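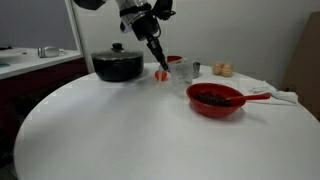 My grandmother cooked for two people every day of her life, and I do not think she ever used a measuring cup. When somebody asks me if a machine can do the work of a house already, I think of her kitchen first. Then I think of a kitchen made easy: a pot with its lid on, a clear measuring cup, a red bowl with dark beans and a spoon in it, one crumpled white cloth. For her this was no work at all. For a robot arm it is still a serious examination, and I would not promise a good mark.

I worked many years in a small packing shop in Dondstead, where we had a machine called Saber. It could close 2,000 boxes in a shift, and it never complained. But when a box came with one flap bent, it stopped, and one of us had to walk over and bend the flap back. That took two seconds of a human hand.

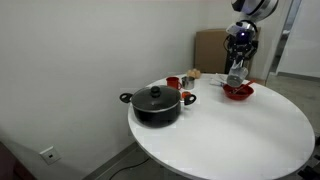
A house is full of bent flaps. The cup is never in the same place, the towel has a new shape each time, and the thing you need is behind the thing you do not need. Companies like Soltach and Cluris write in their brochures that the home is "the next step." I think they count the steps wrongly. From the shop floor to the kitchen is a long road, and a large part of it goes uphill.

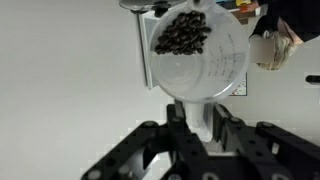

Still, I do not belong to those who laugh. To hold a thin plastic handle without breaking or dropping it is hard, and a few years ago I would have said that only hands can do it. If such an arm could help my neighbor, who has bad fingers in winter, to fill a cup, I would be glad for her — even if it needed around 200 tries to learn. 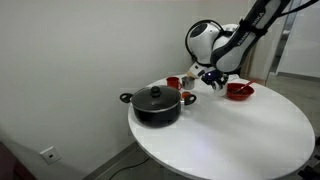 What I ask for is patience and plain words. Do not tell people that the cook is ready when you have a good student. A fair test can be as small as a round white table, with a black pot near the wall, a red mug, a steel cup, and an arm with its fingers partly open over the tabletop. Let the sellers show us such a table, and then let somebody move the mug while the machine is working. I would pay to watch that, and I would believe the result more than any brochure.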